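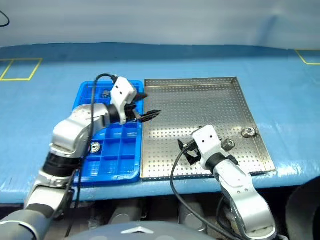

Two-armed robot at a covered table with a blue compartment tray and a perforated steel tray. Yellow tape marks the far part of the tabletop.

Workcell marking and part presentation

Workcell marking and part presentation is the set of rules that governs how the surface in front of a robot is laid out, covered, marked and stocked before and during handling work. It applies mainly to bench-scale cells, in which one or two arms pick small parts from a tray and set them down on another surface. The practice overlaps with machine safety but is usually written up separately, as a site procedure or a work instruction.

Scope

The term covers four items: the work surface and its covering, the marks on that surface, the trays or fixtures that hold the parts, and the routing of cables within reach of the arms. It does not cover guarding, emergency stops or speed limits. Those belong to the risk assessment of the cell, for which ISO 12100 gives the general method and ISO 10218 the requirements specific to industrial robots.

A layout procedure cannot replace a risk assessment. A change in layout can, however, make an existing assessment invalid, for example when a tray is moved to a place where an arm can trap a hand against its rim. Most procedures therefore list the changes that an operator may make alone and those that must be reviewed first.

Background

Marking a bench so that each object has a fixed place is older than industrial robotics. Outlined tool boards and taped floor lanes were in general use in factories long before arms were placed at tables. Early robot cells had little need for surface marks, as parts arrived in hard fixtures bolted to the machine. The need grew with cells that are changed over often and in which trays are set down by hand.

The Prandis layout code, a site procedure drafted by Segundo Ñahui for light assembly benches, is one of the more detailed texts of this kind. It is divided into 16 clauses and was later taken over with small changes by the Grirkex and Satuvon workshops. The Montoya revision added the clauses on two-armed cells.

Surface and covering

A covering should be a single color that contrasts with both the parts and the grippers. Matte material is preferred. Smooth plastic sheet is easy to wipe and replace, but it reflects overhead light, and a camera may read a bright patch as the edge of a part. Wrinkles have a similar effect and also let a shallow tray rock. The Prandis code allows light wrinkling outside the working area but none under a tray.

The sheet is carried over the front edge of the table and fastened underneath. Loose corners are not permitted within reach of a gripper.

Marks

Adhesive tape is the most common marking material at bench scale. Yellow is widely used for outlines, though color meanings differ from site to site and should be stated in the local procedure. Three points are generally required:

An outline is drawn for one use only, and the use is recorded.
Tape is laid flat, with butted corners.
Old outlines are removed at changeover. A mark that no longer has a use is treated as a fault.

Where a vision system uses the marks for reference, replacing the tape counts as a change to the cell and calls for a position check.

Trays

Compartment trays keep parts apart and limit how far each one can roll. The cell size should leave room for the open fingers of the gripper on at least two sides of the part. Ribs that are too high force the gripper to approach from straight above, which may not suit a ring or a nut lying flat.

Perforated steel trays are used where parts must drain or where dust should fall through. They give little restraint. A bushing lying on its side on such a tray can roll, while a short cylinder standing on end is stable but easily tipped by a passing finger. The code asks that the intended pose of each part be written down – standing, lying or either.

Trays placed side by side should touch along the full edge or be separated by a clear gap. A narrow gap is the worst case, as small parts can fall into it and wedge there.

Cables

Cables that run outside an arm need enough slack for the full motion of the wrist and no more. Excess slack drapes onto the table and can sweep parts out of a tray. Under the Montoya revision, a cable may cross above a tray only if it stays clear of the tallest part in every programmed pose. The check is made at low speed, with both arms moved through their end positions, and is repeated after any change of gripper.

Two-armed cells

When two arms share a table, the surface is divided into a left zone, a right zone and a shared zone. Only one arm may enter the shared zone at a time unless the program coordinates both. The border of the shared zone need not be taped, but it must appear on the layout drawing.

Records

A layout record normally holds a drawing, a reference photograph taken from a fixed point, the part list with poses, and the date of the last check. Prandis keeps the record at the cell and a copy with the program files. When the two differ, the cell is held until the drawing has been corrected.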